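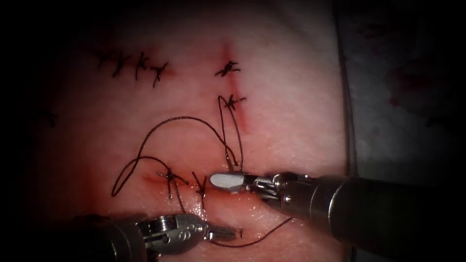

Search all notes Go

Projects / Tolatano / Suture pad set / README

# Tolatano suture pad set

README, last edited February 8, 2018 by Nerea Cuesta. Quick version, the long one is still with Consuelo.

Covers interrupted stitches on soft practice pads. Black thread, curved needle. Pads, cuts, thread, knots, how we label them, what we leave out. Nothing on running stitch — seperate folder.

## What's in it

- 573 stitches, labeled one row per stitch
- 135 pads
- 7 people stitching, mixed experience
- stills and notes for each pad, same folder name as the pad code

Pad codes start with the supplier. PB is Pendberg, AH is Ahn. If the code has a small c at the end the pad was recut, meaning somebody added a new incision after the first ones were closed. Recut pads are fine for knot work. Don't use them to judge the edges.

## Pads

Pendberg pads are softer and tear sooner if the bite is too close to the cut. Ahn pads hold better but spring open, so the first throw slips more. Both get rinsed and patted down before use. Keep them in the lidded tub, not on the shelf — the corners go hard.

Cuts go in more than one direction on purpose. Across the pad and down it. Closing a vertical cut is a different job for the wrist than a horizontal one, and people who only practice one way find out pretty fast.

Start a new cut well away from the old stitches. If tails from the last row get in the way trim them first, don't push them under.

## Thread and needle

Black thread only. We tried the violet for a week in September and it was hard to see against the reddish cuts in the stills, so those pads were pulled.

Cut length is up to 40 cm. Longer than that and the loop wanders across the pad and catches on finished knots. Shorter is ok for the last stitch in a row.
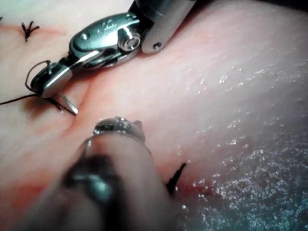
Grip the needle back from the point, never at the point. Go in square to the surface, follow the curve round, come out the same distance on the other side. Most of the bad rows in the sheet are one thing, bite too shallow on the far side. You see it later as one edge riding over the other.

Pull through until there's a short tail left, then stop. If the tail goes into the pad that stitch is marked `lost` and you start over with fresh thread.

## Knots

Square knot, three throws. First one laid flat and snug, not tight. Edges should touch. If the pad puckers it's too tight, mark `pucker` and leave it in, we want those too.

Tails: leave them short but visible. Don't trim flush, Consuelo Villanueva does the knot check by eye and needs something to look at.

Keep the thread slack between throws and lying to one side. Open the jaws all the way before reaching for the tail, half open is how you pinch the loop by mistake.

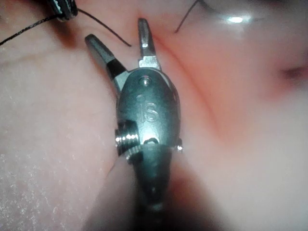 Column `throws` is what was tied, column `held` is what was still tied after the pull test. They don't always match. The pull test is done by hand with the pad flat on the table, same person each time, so take it as a rough grade and no more than that.

## Labels

- `pad` — pad code
- `cut` — h or v, horizontal or vertical
- `bite` — ok, shallow, wide
- `knot` — ok, loose, pucker, lost
- `throws`, `held` — see above
- `who` — letter only, no names, key is not in this folder
- `note` — free text, spelling all over the place, sorry

Blank means not checked. Blank does not mean ok!! This has come up.

## Left out

Violet thread. Pads that tore through to the edge. Any row where the needle was swapped for another size halfway. The first Comuvby batch, wrong thickness, they went back.

## Known problems

Stitch order in a row is not always left to right. Some people start in the middle and split the gap each time. Column for that is planned, not there yet. Also a few of the early PB pads have the `cut` value flipped becuase the pad was turned after cutting. Fix list is in the notes folder.

## Asked a lot

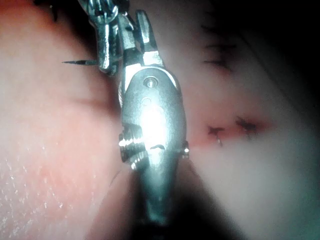 Can a stitch be redone in the same holes?

Please don't. The holes stretch on the first pass and the second stitch sits loose whatever you do. Move over a little, make a new bite, and put `redo` in the note column so the old row can be matched up.

Other stuff, ask Nerea. For pad orders, Consuelo.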